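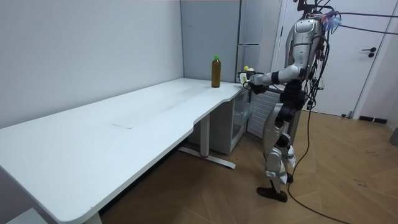 Wie oft müssen ortsveränderliche Elektrogeräte im Büro geprüft werden?

In unseren Büroräumen gilt eine Frist von zwölf Monaten. Für Geräte in Werkstatt und Teeküche haben wir sie auf sechs Monate verkürzt. Maßgeblich ist die Gefährdungsbeurteilung des jeweiligen Standorts.

Checkliste Begehung Büro und Nebenräume, Standort Jorden
Stand: 24. Februar 2023
Begehung: Annapurna Kaimal (Arbeitssicherheit), Teodoro Galindo (Haustechnik)
Fläche: 1.185 Quadratmeter, Erdgeschoss und Obergeschoss
Bewertung: i. O. = in Ordnung, M = Mangel, n. z. = nicht zutreffend

1. Verkehrswege und Böden

1.1 Flure in voller Breite frei: M
Vor dem Kopierraum stehen Kartons mit Papier. Sie gehören ins Lager. Die Durchgangsbreite war trotzdem noch ausreichend, bei einer Räumung wären sie aber im Weg.

1.2 Bodenbeläge ohne Stolperstellen: M
Im Obergeschoss löst sich an der Treppe eine Teppichkante. Mit Klebeband gesichert, muss neu verklebt werden. Die Stelle war schon im Protokoll vom Juni aufgeführt.

1.3 Treppen und Handläufe fest, Stufenkanten erkennbar: i. O.

1.4 Schmutzfangmatten im Eingang liegen plan: i. O.
Matte im Hintereingang wurde ausgetauscht, die alte rollte sich an den Ecken auf.

2. Fluchtwege und Brandschutz

2.1 Notausgänge von innen ohne Schlüssel zu öffnen: i. O.
Alle Türen einzeln geöffnet. Die Tür zum Hof klemmt bei Kälte leicht, geht aber mit normalem Kraftaufwand auf. Bitte vor dem nächsten Winter einstellen lassen.

2.2 Rettungszeichen vorhanden und beleuchtet: M
Leuchte über der Tür zum Archiv ohne Funktion. Ersatz bei Montoya bestellt.

2.3 Feuerlöscher zugänglich, Prüfplakette gültig: i. O.
Der Löscher im Erdgeschoss hing bei der letzten Begehung hinter der Garderobe. Die Garderobe ist umgezogen.

2.4 Brandschutztüren schließen selbsttätig, keine Keile: M
Ein Holzkeil an der Tür zum Treppenhaus, Obergeschoss. Keil entfernt und Abteilung angesprochen. Wer die Tür dauerhaft offen braucht, meldet das bitte bei Herrn Galindo. Dann wird eine Feststellanlage geprüft.

2.5 Flucht- und Rettungsplan aktuell: M
Der Plan im Obergeschoss zeigt noch die alte Raumaufteilung. Die Trennwand bei Gillix fehlt darin.

3. Elektrische Anlagen und Geräte

3.1 Prüfplaketten an ortsveränderlichen Geräten gültig: M
Stichprobe mit 52 Geräten. Bei 3 davon war die Frist abgelaufen: ein Wasserkocher, ein Ventilator, ein Netzteil. Alle drei außer Betrieb genommen und gekennzeichnet.

3.2 Keine hintereinandergesteckten Mehrfachsteckdosen: M
Besprechungsraum Satico. Zwei Leisten in Reihe, an der zweiten hing ein Heizlüfter. Der Heizlüfter ist privat und wurde mitgenommen. Zusätzliche Wandsteckdose beantragt.

3.3 Leitungen ohne Quetschungen und Knicke: i. O.

3.4 Verteilerschränke verschlossen, Bereich davor frei: i. O.

3.5 Fehlerstrom-Schutzschalter ausgelöst und dokumentiert: i. O.
Prüftaste im Beisein beider Begeher betätigt. Nächster Termin steht im Wartungsbuch.

4. Arbeitsplätze

4.1 Beleuchtung ausreichend und blendfrei: M
In zwei Räumen zur Straßenseite lagen wir am Bildschirmarbeitsplatz rund 700 Lux, im Archiv deutlich darunter. Für das Archiv reicht das zum Suchen, zum längeren Lesen nicht. Eine Tischleuchte ist vorgesehen.

4.2 Stühle standsicher, Rollen passend zum Boden: i. O.
Auf Hartboden bitte nur die weichen Rollen verwenden. Ein Satz liegt noch in der Haustechnik.

4.3 Regale gegen Kippen gesichert: M
Das hohe Regal im Archiv ist nur oben links verschraubt. Bis zur Nachbesserung schwere Ordner nach unten räumen.

4.4 Fenster lassen sich öffnen und feststellen: i. O.

5. Leitern und Tritte

5.1 Leitern gekennzeichnet und geprüft: i. O.

5.2 Aufbewahrung gegen Umfallen gesichert: M
Die Stehleiter lehnt im Putzmittelraum frei an der Wand. Haken nachrüsten.

6. Erste Hilfe

6.1 Verbandkasten vollständig, Inhalt nicht abgelaufen: M
Im Kasten der Teeküche fehlen Pflaster und eine Kälte-Sofortkompresse. Bitte Entnahmen ins Meldebuch eintragen, dort steht seit Monaten nichts.

6.2 Aushang mit Ersthelfern aktuell: i. O.

6.3 Augenspülflasche in der Werkstatt: i. O.

Erledigung

Die Punkte 2.2, 3.2 und 4.3 haben Vorrang und liegen bei der Haustechnik. Punkt 2.5 übernimmt Frau Kaimal, der Entwurf geht vor dem Druck an alle Abteilungen. Die übrigen Mängel werden bis zur nächsten Begehung im Juni abgearbeitet. Erledigte Punkte bitte mit Kürzel in der Liste am Empfang abzeichnen, Rückmeldungen per Mail werden dort nicht nachgetragen.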